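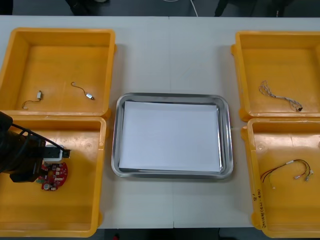
Grotden parts table: README

Notes for the small-parts layout at Kendthorpe. Written fast, will be tidied up when there's time. Last edit 26 March 2024.

What's in the folder

layout/ where bins and tray go
parts/ one text file per part, plus the parts list
notes/ scans of the paper notebook, some pages hard to read (sorry, Brayden's pencil)
labels/ label sheets, old and new. Use new.
old/ everything from before the move. Leave alone unless you're looking for something specific.

The table

White top, two panels, seam down the middle. Four yellow plastic bins, two per side, one behind the other. Steel tray in the open space between. Back left bin and front left bin touch, rim to rim. Keep it like that, if you leave a gap small leads end up under the rims and you'll be lifting bins to find them.

Bins are shallow on purpose. We tried the deep Plaseo ones for a while and everything with a wire on it went to the bottom and knotted. Went back to the yellow ones. They're scuffed, fine. The molded circles on the bin floor come with the bin, they don't mark positions (Mackenzie asked, so writing it down).

Bin names

BL = back left
FL = front left
BR = back right
FR = front right
T = tray

Left and right as seen from the near side of the table. Older notes say "upper left" and "lower left" for BL and FL. Same bins. The notebook sometimes has TL, that's also BL. Fix if you see it.

Parts, left side

wht-rect-01. Small white rectangular part, thin wire leads. Lives in BL. Leads curl whatever you do, don't try to straighten them, one already came off at the body. Pick it up by the body.

oval-wire-01. Small shiny oval metal piece on a thin curved wire. Lives in BL, on the right of the white one. We have it down as "sensor or vibration motor, unconfirmed". Came in a mixed bag from Després with no paperwork. Sylvie T. thinks motor. Leave the field as unconfirmed until somebody tests it.

red-round-01. Round red circuit board, small components all over one face, round silver can near one edge, little green part sticking out at the side. Lives in FL. Hold by the edges. The green part snags on sleeves and on the bin wall.

Right side parts are in parts/right.txt. That file is Bo-ram's, ask before you edit it, the names there follow the Després bag labels and don't match ours yet. 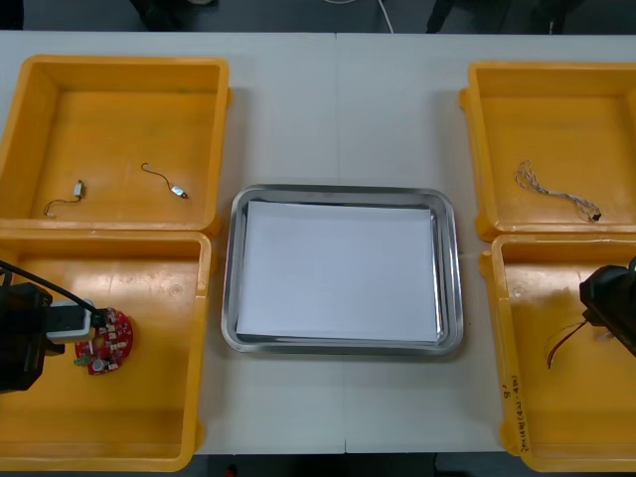
Tray

Stainless, rectangular, raised rim, rounded corners. Goes in the middle between the bin pairs, over the seam. Nothing lives in the tray. Things pass through it. If a part is still there at the end of a session write it in the notes file with the bin it came from, then put it back.

It's polished so overhead lights show up in it. Hard to see the small wire tips against the shine, look from the side. Sylvie A. wants to swap it for something matte, no decision yet.

Wipe with the dry cloth only.

Parts list format

Plain text, one part per line, fields separated by semicolons:

name ; bin ; what it looks like ; what it is ; checked by

"What it looks like" and "what it is" are separate for a reason, please stop merging them. Plenty of the Després parts have a good look description and no identity at all. Blank is OK. Guesses go in with a question mark.

Initials for checked by: BD, SA, BR, ST, MS. There are two Sylvies so no "S". BR is also a bin code, I know. Different column.

Size of the list

27 lines in the parts list right now, 14 of them checked. Notebook has more than that but a lot of it is the same part under diferent names. Cap on file size is 3000 lines, we will not get near it.

Known problems

Two lines in the parts list share the name wht-rect-01. The second should be wht-rect-02. Not fixed because the label sheet has it wrong too and both need to change together.

Color words are not consistent. "Yellow", "orange-yellow" and "amber" all mean the same bins. Use yellow.

Scans in notes/ are out of order after the page with the coffee ring.

A few entries mention a blue lid. No lids any more.

To do

Identify oval-wire-01
Merge Bo-ram's names with ours (April, if Bo-ram has time)
Reprint lables for BL and FL
Decide about the tray
Delete duplicate lines once BD has looked at them

Use and credit

Internal to Grotden for now. If you want the parts list for something else ask Brayden Dufour. Layout by Sylvie Arsenault, parts list by Brayden and Bo-ram Ryu, checking by Sylvie Thibodeau and Mackenzie Sandhu.

Corrections: put them in notes/fixes.txt with your initials.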